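Chapter 6
Comparing Grippers for Board-Level Assembly

A gripper that performs well on blocks and cylinders may do poorly inside a computer case. Clearance is limited, the parts are thin, and the fingers must reach past cables and brackets. This chapter compares two-finger grippers on that task – first by reach, then by grip force. 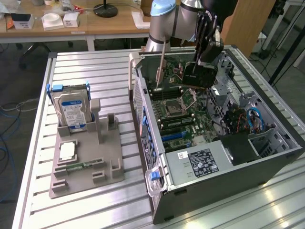
Deltico Skomden
Author, Automation Course Texts

Long parallel fingers can hold a graphics card above the motherboard while the wrist stays higher up. The cost is stiffness: a longer finger bends more under the same load. Section 6.1 defines finger deflection and sets out a test of 100 insertions per gripper.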